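June, afternoon, kitchen bench

Carried on with the re-grasp runs on the Lobo policy. The question is still the one from last time: does it help to give the policy a short history of gripper openings, or does it do just as well from the current reading alone? Eskil thinks the history only adds lag. I have no strong view yet.

Setup as before. Arm on the right-hand side of the counter, controller on the Relitz box, command rate unchanged. The toy food goes on the blue plate, and the plate sits on a cardboard box to bring it up to a height the wrist can reach without folding back on itself. We tried it flat on the marble in the first batch and kept hitting the joint limit, so those runs are out of the comparison.

Clutter left in on purpose. The training demonstrations from Nilbridge were all done on a bare bench, and I want to know how far the numbers drop with a toaster oven, jars and a cutting board about. Nothing gets tidied between runs except the target. 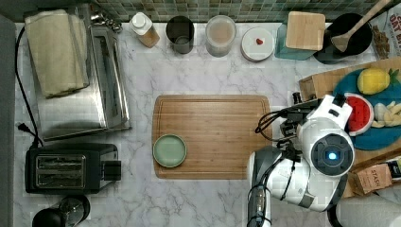
Bernardo Vilela wondered whether the height of the plate was doing more of the work than the history input, as a raised target is easier to separate from the background whatever the policy is fed. Fair point. Both arms of the comparison use the same box, so the difference between them should stand, but the absolute success rate may flatter us. To check it I need a lower stand that still keeps the wrist clear of its limit.

Results so far, 200 runs per condition:
With history: 18 failed grasps.
Current reading only: 49 failed grasps.

Most of the failures without history are the same thing – the fingers close on the pineapple leaves, slip, and the policy carries on to the place step as if it were holding something. With history it usually opens and tries again. The watermelon slice gives little trouble either way. Eskil's lag does show up in the logs, a small pause before each close, but it hasn't cost a grasp that I can find.

Training set for both was the same 1,273 demonstrations, same seed. Clementina has the checkpoints on the Alesex drive. Don't use the folder marked old, the gripper scaling in it is wrong.

To do:
Find or cut a lower stand.
Repeat the current-only condition with a second seed.
Ask Belmiro for the slip labels.
Re-tape the cable at the wrist before the next batch.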